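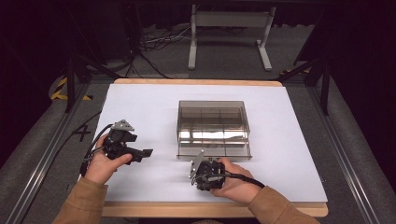

Ticket 763: left gripper drops out during divider box task

Site: Witdale, bench 2
Opened: 2025-03-06
Reported by: Grerico bench support
Severity: medium
Status: monitoring

Fault

The jaw position reading from the left hand-held gripper freezes part way through a run. The jaws still open and close by hand, but the log repeats the last value until the cable is reseated. The right gripper is not affected. The task uses the clear grey acrylic box with dividers, set on the white board, with one gripper in each hand.

Log extract

left_jaw: no new sample for 4000 ms
left_jaw: holding last value
right_jaw: ok

Checks

1. Restarted the logging software. Fault came back on the next run.
2. Swapped the left and right ports at the hub. Fault stayed with the left gripper, so the port is fine.
3. Fitted the spare cable. 63 runs with no dropout.
4. Put the old cable back and flexed it behind the gripper body. Dropout within a few seconds, every time.

Cause

Broken conductor in the left cable, close to the plug. The cable leaves the back of the gripper in a loop and takes a bend whenever the wrist turns. Murance saw the same fault in December and closed it as a software timeout – that ticket should be reopened.

Action

Old cable tagged and removed from the bench. Spare left in place. Strain relief clips on order from Gebremichael, both sides to be fitted.
Runs with a frozen left reading are to be marked bad and kept out of the training set. The logger should stop the run on a stale reading – change request raised separately.

Leave open until the clips are fitted.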